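3.2 Sorting surfaces and the intermediate pile

The households in the Arnulville sample were asked to keep a log of every garment that left the body or the dryer and did not go directly into a closet, drawer or hamper. We refer to this state as intermediate storage. The term is borrowed from warehouse studies, where it denotes goods held between receipt and shelving, and it carries no judgment about tidiness. The log yielded 329 usable entries after removal of duplicates and of entries in which the garment could not be identified. Entries concerning towels and table linen were kept in a separate file and are not analyzed in this section.

Each entry recorded the garment type, the surface on which it was placed, whether it was folded at the time of placement, and the next destination. Surfaces were coded as seat, bed, floor, rail or other. The code "other" was used for door handles, exercise equipment and the tops of appliances. Two coders worked independently from the written entries and resolved differences by discussion. Most differences concerned benches at the foot of a bed, which one coder had initially treated as seats and the other as part of the bed. They were finally coded as seats, following the practice of the earlier Koppel survey.

The bed was the most frequent surface in households without a dedicated laundry room and the second most frequent, after the seat, in the remainder. Its use differed from that of the other surfaces in one respect. Garments placed on a chair tended to be left there for reuse, whereas garments placed on a bed were usually moved again before the bed was needed for sleep. The bed therefore functions as a sorting surface with a fixed daily deadline. Respondents in Lurkeck, where the pilot was run, had described the same pattern without being asked about it, and the wording of the log was changed as a result to include a field for time of removal.

Mixed piles deserve separate treatment. We define a mixed pile as one that contains at least one outer garment (coat, jacket, vest) and at least one garment worn next to the body or over a single layer (shirt, sweatshirt, knitwear). The two classes have different destinations and different folding requirements. A padded jacket is rarely folded at all. It is hung if a hanger or hook is available and otherwise laid down in whatever form it takes, and its bulk makes it a poor base for anything placed on top. A sweatshirt, by contrast, can be folded on the spot, provided there is a flat area large enough to lay out the body and both sleeves. Where a jacket already occupies that area, the sweatshirt tends to be spread partly over it, and the fold is postponed – sometimes until the next wash.

Figure 4 gives a case of this type, with a green top spread diagonally over cream bedding and overlapping a crumpled black padded jacket. A fold of the green fabric is held up while one sleeve still lies flat. Printed lettering of this size is useful to the person folding, as it marks the front of the garment even when the neckline is hidden.

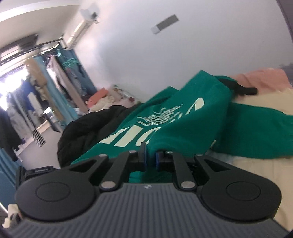
Figure 4. Mixed pile on a bed: printed green top and black padded jacket.

On the question of whether such piles should be counted as one event or several, Monano objected that a pile is only a unit to the observer, and that the person who made it may have put down the jacket in the morning and the shirt at night with no connection between the two. We accept this for the time field but not for the surface field. Once two garments overlap, the lower one cannot be removed without disturbing the upper, and the decision about one becomes in practice a decision about both. The entries were therefore counted by garment for duration and by pile for destination.

A further limit concerns what was already on the bed. Blankets were not logged, although a blanket bunched along one side reduces the area available for laying out and may explain part of the postponed folding reported above. Households were given no instruction to straighten the bed before sorting, and we have no measure of how many did. In the next round the log will carry a simple sketch of the mattress on which the occupied part can be shaded. The form has been tested for length – it adds one page – and will be issued in April together with the revised surface codes. The planned sample is 200 households with a target of 500 entries on beds alone, which should allow mixed piles to be compared with single-class piles of similar size.

3.3 Chairs and the reuse interval

Seats were used for garments that had been worn but were not considered ready for washing. The reuse interval is the time between placement on the seat and the next wearing of the same garment.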